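Réka Bárány
Thread zur Bettwäsche im kleinen Zimmer, weil nach meinem letzten Post mehrere nach der Reihenfolge gefragt haben. Gemeint ist das Bett mit der Kuromi-Decke.

Réka Bárány
1/ Grundsatz: erst alles runter, was lose liegt, dann das Laken, dann Kissen, Decke zuletzt. Wer mit der Decke anfängt, hebt sie dreimal an.

Réka Bárány
2/ Laken: Baumwolle, cremefarben, Gummizug umlaufend. Diagonal aufziehen, also Kopf links, Fuß rechts, dann die beiden anderen Ecken. Glattstreichen von der Mitte nach außen.

Réka Bárány
3/ Das graue Kissen ist ein Stützkissen, rechteckig, mit festem Kern. Zum Ausrichten der Füllung hochkant stellen und von beiden Schmalseiten zusammendrücken. 5 Mal reicht. Das weiße Schlafkissen bleibt flach liegen.
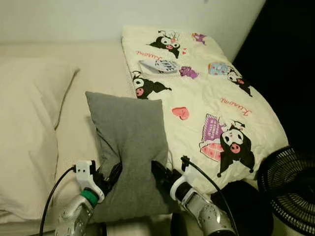 Tomos Trevor
Bei mir klumpt die Füllung trotzdem nach jeder Wäsche. Liegt das am Schleudern? Ich fahre 1000 Touren.

Réka Bárány
4/ @Tomos Trevor Vermutlich ja. Kissen mit Faserfüllung schleudere ich gar nicht über Stufe zwei. Danach Trockner, niedrige Temperatur, zwei Tennisbälle dazu. Den Bezug getrennt waschen.

Réka Bárány
5/ Decke: Füllgewicht laut Lusau-Datenblatt 200 g/m². Bedruckte Seite beim Waschen nach innen, 30 Grad, flüssiges Waschmittel. Das Rosa im Schriftzug hat bisher nicht sichtbar nachgelassen. Die schwarzen Kapuzen zeigen dafür jede Fluse, Fusselrolle gehört bei dem Muster zur Grundausstattung.

Réka Bárány
6/ Tagsüber liegt die Decke bei mir nicht glatt. Aufgeschlagen am Kopfende trocknet das Laken schneller ab. Im Juli läuft zusätzlich der Standventilator, Luftstrom flach über die Matratze. Die Mehrfachsteckdose liegt oben auf dem schwarzen Schrank, da kommt kein Staub vom Boden hin, und beim Saugen muss ich nichts umstecken.

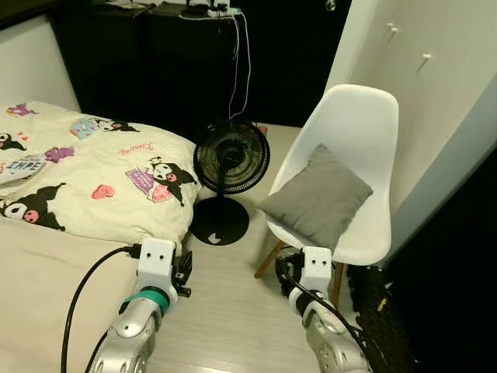

Decke am Kopfende, Ventilator daneben, Steckdosenleiste oben auf dem Schrank.

Réka Bárány
7/ Offen ist noch die Kabelführung. Die Leitungen hängen vorn am Schrank herunter. Der Klebekanal von Arketti liegt seit dem Frühjahr in der Schublade, selbstklebend, weiß, zu kurz für die ganze Höhe. Zweites Stück ist bestellt.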